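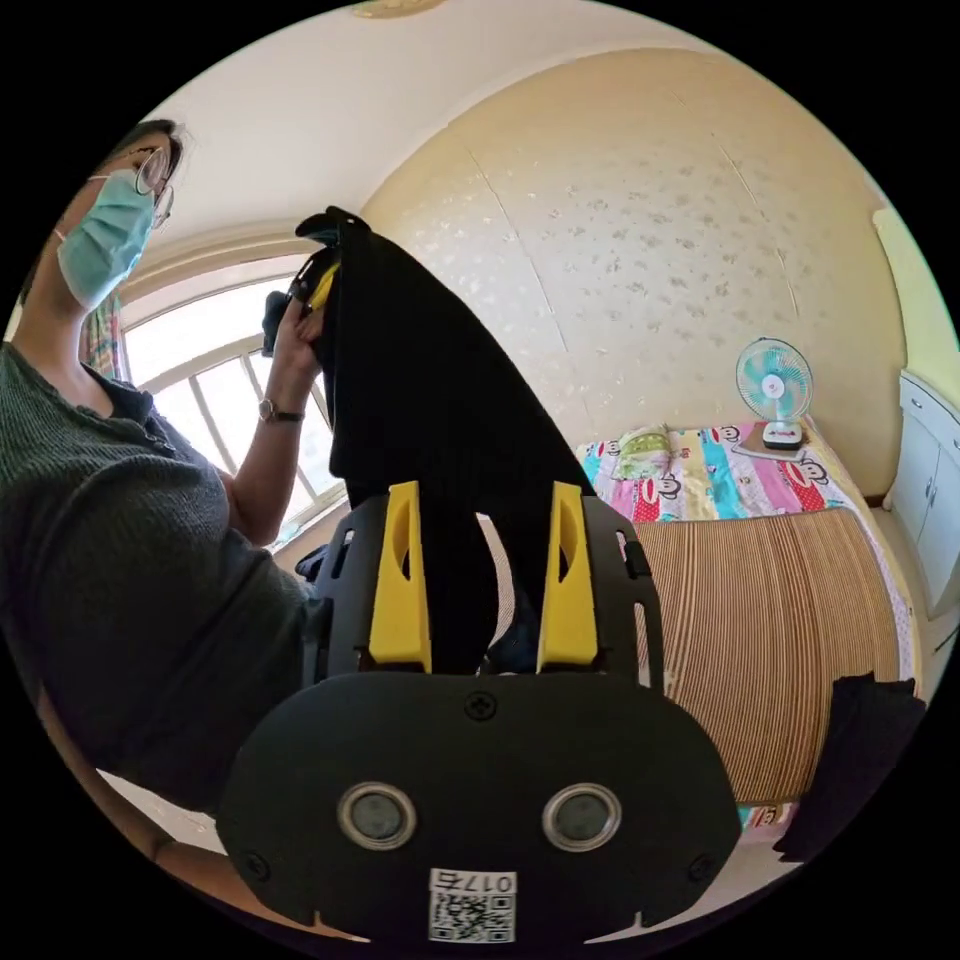
Can you visit the Kutdale mill without booking?
Only on open days, which are held twice a year, in June and December. The rest of the time it is a working site and the gate stays shut.

I went to the December one. Kutdale is a woollen mill at the top end of a narrow valley, and it has been weaving and finishing cloth on the same site for 152 years. The bus stops at the bottom of the lane, by the chapel, and from there it is a steady walk uphill with no pavement for the last stretch. There is a field for cars, but it was soft and I saw one van being pushed out of it.

Tours leave from the old wool store. Ours had 14 people in it, which is the most they will take, and was led by Rhona Baird, who has worked in the finishing department for most of her life. She gave out ear plugs at the door and told us to keep our sleeves away from anything that moved.

We started with the raw wool. It comes in already scoured, in large pressed bales, and is dyed before spinning. The dye house was not running, so we looked at the vats and the shade cards. Every recipe is kept on a card with a tuft of wool stapled to it, and some of the older ones have faded so much that they are no longer any use for matching. They keep them anyway. Navy is the colour that causes the most trouble, according to Rhona, as two batches can look the same under the lamps and different in the yard.

The carding and spinning rooms are on the floor above. The spinning frames were going and it was not possible to hear anything, so she wrote the main points on a board and held it up. The floor is black with old oil and slightly springy.

The weaving shed was the part most people had come for. Two of the looms were set up with customer orders. One was a heavy coating cloth called Tumden, a plain dark twill that the mill has made for decades, and the other was a lighter check for a furniture maker. A weaver stopped the Tumden loom to show how a broken end is found and tied in. The repair took her less time than the explanation did.

After that came mending, which I liked best. The cloth is pulled over a sloping table under a north window and gone over by hand for knots, slubs and missing threads. Piret Sproģis, the head mender, let us feel for faults with our eyes closed. I found one and missed several. She told us it takes 9 months before a new mender is left alone with a full piece, and that dark cloth is saved for the mornings when the light is good.

Finishing is downstairs and wet. The cloth is washed, milled to thicken it, dried on a tenter and then cropped and pressed. We were shown a piece before and after milling – the first was thin and a bit harsh, the second was close to what you would expect in a winter coat.

The tour ended at the mill shop, with tea and fruit loaf in the room next door. Remnants were sold by weight from open crates. I bought a length of grey for cushions and a card of darning wool. There were full lengths too, but they were priced for tailors.

Practical points: the tour takes most of a morning and there are steep stairs in two places, with no lift. Closed shoes are required. Photographs are allowed except in the design room. The toilets are across the yard. Tour places are given out at the gate from half past nine and the early groups fill first, so come before ten if you want to see the looms before the weavers break for lunch.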